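Pultero Group Shelter: hire and purchase

The Pultero is a pole-framed shelter for scout groups, fairs and village events. It covers 43 square metres and will seat 60 people on benches with a gangway down the middle. The Fuleck Scout Group has used the older model since the Trarkau camp, and the present version keeps the same poles with a heavier roof.

Four adults can put it up. Lay out the ridge first, clip on the roof while it is still at waist height, then raise one side at a time. Guy ropes go out before the walls go on.
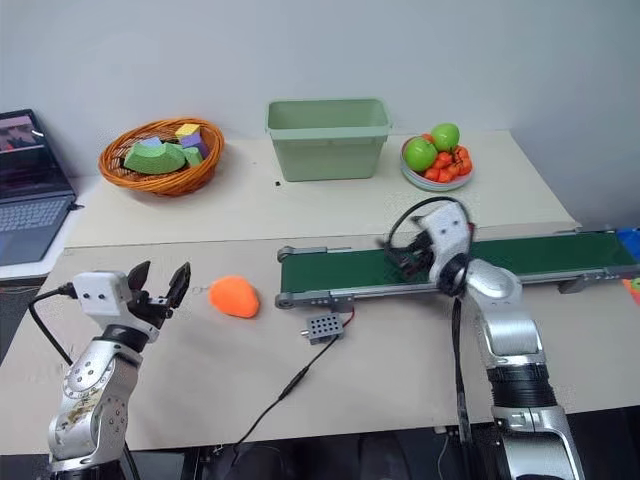
The walls are sold in pairs and zip to each other at the corners. One of each pair has a door wide enough for a wheelchair, with a ground flap that folds flat and pegs down on either side. Groups that only want shade can leave the walls off.

What is in the bags
Roof, in one piece
Frame poles and corner joints, colour-marked
Guy ropes and steel pegs
Two walls (door and plain)
Mallet, repair patches and printed instructions

Packed weight is 117 kg across five bags. It fits in a small trailer or an estate car with the seats down. Please dry the roof before it goes back in the bag. Hire shelters returned damp are charged a drying fee.
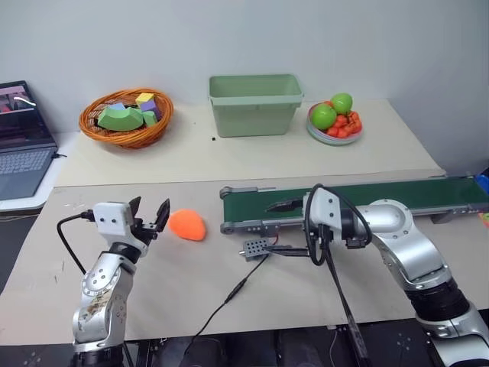

Woven basket of toy blocks and a sage-green bin

Hire
Hire runs from noon to noon. The deposit is £400 and is returned once the poles have been checked. July is usually full by spring, so book early for summer camps. Collection is from the Gashaw store, by the rear gate. We can deliver locally if someone is there to help unload.
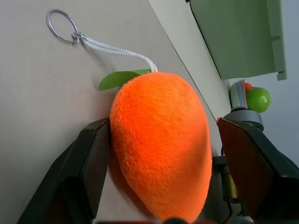
Orange mango keyring with a green leaf

Spares
Single poles, joints and pegs can be bought from the store at any time. Poles from the older model fit the new one, but the old roof does not. If a zip fails, send us the wall panel and we will fit a new one.

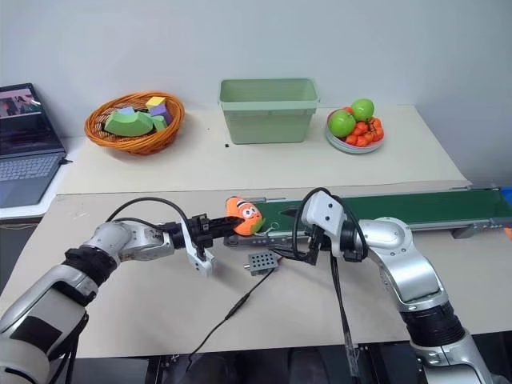 Orange plush toy held by the left arm

For bookings and spares, ask for Toon Dierckx at the Gashaw store. Prices are held until 01/10/2026.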